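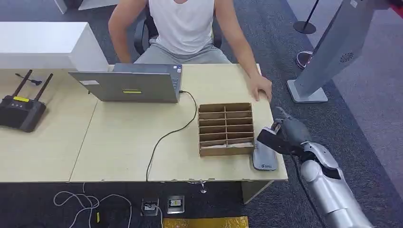 Two pale wooden desks side by side, with a white cabinet behind the left one.

Review: the Muketti folding moth trap
2018-09-25

I've wanted a moth trap of my own for years. I borrowed one a couple of summers ago, a big heavy wooden thing with a lamp so bright that next door's bathroom looked like a film set, and although I loved every minute of it I couldn't see myself living with one. The garden's small. The houses are close. So when Bernum brought out the Muketti, a folding trap with a low-power tube that runs off either the mains or a battery, I read the product page several times over, told myself I didn't need it, and ordered it the same evening.

That was 13 weeks ago and it has been out on every night that wasn't pouring, so I think I can give a fair account of it now.

What you get

The trap comes flat in a cloth bag. There are four stiff fabric sides, a base with drainage holes, two clear sloping panels that leave a slot between them, and a set of vanes that the tube stands up in. Moths come to the light, bump into the vanes, drop through the slot and then (mostly) settle down inside for the night. You supply the egg boxes. I'd been hoarding those since December, much to the annoyance of everyone who has to open our larder.

The tube is 14 watts and gives a soft bluish glow. You can see it from the kitchen but it doesn't light up the whole street, and I've had no complaints. There's a light sensor on the lead so it comes on at dusk and goes off at dawn by itself. I thought this was a gimmick when I read about it and I now wouldn't want to be without it!

Putting it up

The first time took me ages. The leaflet has one drawing, and the drawing shows the clear panels the wrong way up. If you fit them as shown, the slot ends up at the outside edges and the rain runs straight in. I worked it out after a soggy night and a lot of very cross large yellow underwings. Once you know, it goes together in a few minutes and you can do it by torchlight.

The corner fastenings are the weak point. They're plastic clips and they feel like it. One has already gone on mine and I've replaced it with a bulldog clip, which holds better than the original did. Bernum did send me a new set when I wrote to them, quickly and without any argument, but I'd have liked metal ones in the first place.

Does it catch anything?

Yes, lots. My running total stands at 826 moths, counting each one once per morning, so there will be some regulars in there who've been through the trap more often than I'd like to think. The bulk of them are the usual suspects: large yellow underwings by the bucketful through August, heart and darts earlier on, then setaceous Hebrew characters until I was sick of writing it. But I've also had elephant hawk-moths, a beautiful fresh burnished brass, and a canary-shouldered thorn which sat on my thumb shivering its wings for a good long while before it went off into the hedge. I was late for work that day and didn't care.

What it doesn't do so well is keep them all. A stronger lamp pulls in more, everybody knows that, and some of what the Muketti attracts never goes in. On warm nights I find nearly as many on the wall and the fence as I do in the boxes, so it's worth putting an old white sheet underneath and getting up early. The blackbird has also noticed. If you're not out before the birds are, you'll find a scatter of wings on the sheet and feel terrible about it, so set the alarm.

Wasps are a nuisance at this time of year with any trap and this one is no different. I had a hornet in it last week as well. She was much better mannered than the wasps and just walked up the side and flew away.

On the battery

I've used it away from home only a few times. My friend Weidong Kang has a strip of rough meadow with a ditch along one side, and we carried the trap down there on a mild, cloudy evening at the start of September. Folded up, the trap weighs next to nothing. The battery does not. Bernum sell their own, which I thought was overpriced, so I bought a Roussel one of the right voltage and it ran the tube all night with no trouble. Check that the leads match before you set off, as mine needed a different connector and I only found that out when I was standing in wet grass with a head torch on.

We had frosted oranges in the meadow, my first ever, and a good many wainscots that we're still arguing about. Weidong says common. I say at least one isn't.

Working out what you've caught

This isn't the trap's fault, but you do need a decent field guide, and a few clear pots. The trap comes with a free code for Reneo, a recording app, and I gave it a go. It's all right for keeping a list. The species names are in alphabetical order by English name, though, which drives me mad when I want to see all the pugs together, and it forgot a whole night's records once when I closed it too soon. I've gone back to a notebook and I type it all up at my desk at the end of the month for the county recorder.

Faustine Bodin left a comment under my last post asking if the trap is kind to the moths, and it's a good question. I think so, as long as you pack in plenty of egg boxes so they've got somewhere dark to tuck themselves away. Keep it out of the morning sun too. I tip mine out gently into the ivy and long grass, somewhere different from day to day, and I give them a night off after a very big catch.

Good things
Light, and folds flat enough to go behind the sofa.
Gentle on the neighbours.
Dusk sensor works every time.
Spares turned up fast.

Less good things
Plastic corner clips.
That drawing in the leaflet.
No rain cover over the tube unless you pay extra for one, and you do want it.
The lead is 3 metres long, so you'll very likely need an outdoor extension.

Would I buy it again? I would, yes. If you've got a big garden with no one overlooking it and you want the longest possible list, you'd be better off saving up for something brighter. For a small back garden like mine, and for someone who wants to have a look at what's about before breakfast, it does the job nicely and I've become very fond of it.

I'm leaving it out through October for the autumn species. There's an oak at the end of our road and I'm hoping for a merveille du jour, so if you've had one in your trap already this year please tell me what sort of night it was!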